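Getting Curry Off the Good Plates

Turmeric has ruined more white dishes in my house than gravity has. Scrubbing harder mostly wears out your elbow.

Make a paste of baking soda and a splash of water, smear it on the stain and go watch something for 30 minutes. Rinse. Still yellow? Set the plate on a sunny windowsill for an afternoon. July works best, February barely counts.

Skip steel wool. It leaves gray scribbles on the glaze, and then you get to own a second stain.
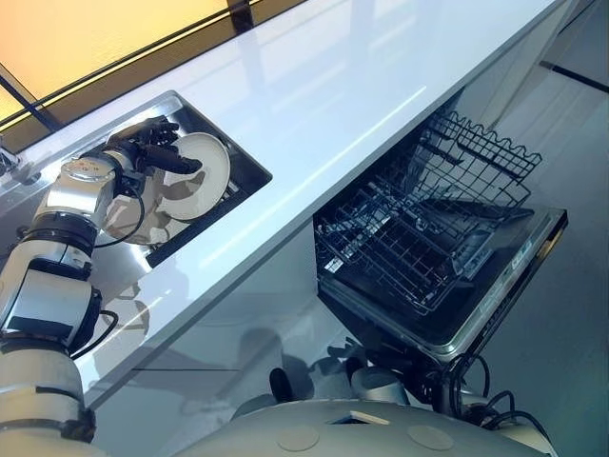
For plastic tubs, my sympathies. Zodwa Magagula swears by white vinegar overnight. Mine came out orange and smelling like salad.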